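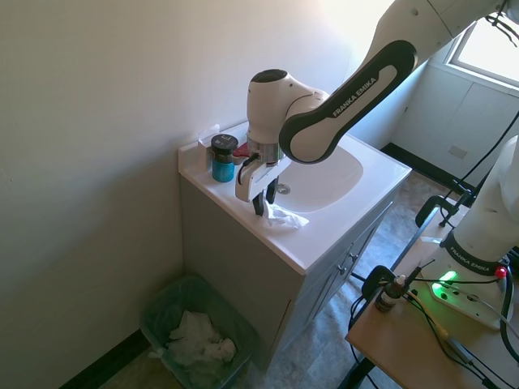

Corner vanity, with the jar at the left end of the counter and the bin on the floor in the corner.

Filed under: Notebook / Rooms and fixtures / Washroom

January 10, 2021

Washroom corner, Prileck unit. Surface and clutter check before the countertop work in May.

Purpose of this entry: fix the present state of the vanity and its surroundings, list what lives on it, and set down a tidy procedure that two different people can follow and end up with the same counter. The old procedure was a single line on a sticky label ("wipe sink, empty bin") and gave different results every time.

Fixture. White glossy top with the oval basin formed in, so there is no rim joint to clean. Drain is small, metal, toward the back of the basin. Raised backsplash at the rear. The cabinet below is gray-beige with two doors, two small round knobs on each, set close together near the center seam. Cabinet box measured today: height to top of counter 68 cm. That is low. Anyone tall bends to wash, and water goes over the front. Not a fault of the unit, but it explains why the front edge needs more wiping than the back.

Items on the counter. Jar, teal-blue with a black lid, left end. Small white box behind it, leaning on the wall. One red item to the right of the jar. Crumpled white tissue on the front rim of the basin. The tissue is waste and goes in the bin. The jar and box stay. The red item has no assigned place - decide at next check whether it gets one or goes in the cabinet.

Note on the jar: the white label is on the lid only. If lids get swapped between jars the label means nothing. Put a second label on the body, low down, facing the basin.

Bin. Translucent gray-green plastic, clear liner, filled with crumpled tissues. Position in the corner to the left of the cabinet is good and should be kept. Dark baseboard behind it on the left wall. A bin pushed hard against a baseboard leaves a rub line, so leave a finger's width.

Cleaner trial. Two products on the shelf, Veritz (spray) and Utis (cream). Tested both on the spare offcut of glossy top kept in the store, not on the vanity itself. Same soap film on each half, left to dry overnight.

Veritz: 2 sprays, left 15 seconds, wiped once with a damp cloth, once dry. Film gone. Slight streaking visible when the offcut is held toward a window. A second dry wipe removed it.

Utis: pea-sized amount, light circular rub, rinsed. Film gone. No streaks. Rinsing took longer than the rub, and residue stayed in the corner of the offcut where it meets the clamp. On the real top that corner would be the foot of the backsplash, which is the worst place for it. A faint dulling on one patch, possibly from my own pressure. Did not repeat.

Result: Veritz for the routine wipe. Utis only inside the basin and only for marks that survive the spray. Keep Utis off the flat part of the counter until the dulling has been checked again on a fresh offcut.

Cloths. The Jiang microfiber cloths shed on first use. Wash before putting into service. Do not use the same cloth on the counter and on the floor, even after rinsing.

Procedure, version 1:

1. Loose tissue into the bin. Tie off and change the liner if the contents reach the rim.
2. Move jar, box and any other items to a dry tray. Do not stand them in the basin.
3. Spray counter, wipe back to front. Backsplash first, then the flat, then the front edge.
4. Basin last. Wipe around the drain and dry it. Standing water leaves a ring on the metal.
5. Wipe the base of the jar before it goes back. Left end, label readable.
6. Box back behind the jar.
7. Cabinet doors: damp cloth, then dry, with attention to the gap between knobs at the center seam.
8. Floor: pull the bin out, sweep the corner, return the bin.

Timed on paper only. The real run should be logged with a start and end time on the sheet inside the left cabinet door.

Floor. Gray mottled vinyl. The pattern hides dust and small drips, so do not judge it by looking from the door. Run a dry white cloth along the baseboard and look at the cloth. Best done in daylight with the light coming from the window side.

Stores: 135 liners left on the roll pack according to the stock sheet. Enough until May. Cloths are on order.

Open points:
- second label for jar body
- place for red item
- repeat Utis on fresh offcut, lighter pressure, photograph under the same lamp
- ask whether the new countertop keeps the 68 cm height - if it can be raised, the front edge problem probably goes with it
- sealant at foot of backsplash, inspect with a flashlight

Recent in Notebook
Vinyl floor, scuff removal tests
Store shelf relabeling, second pass
Jiang cloths: lint after first wash
Prileck unit, window catch adjustment
Offcut register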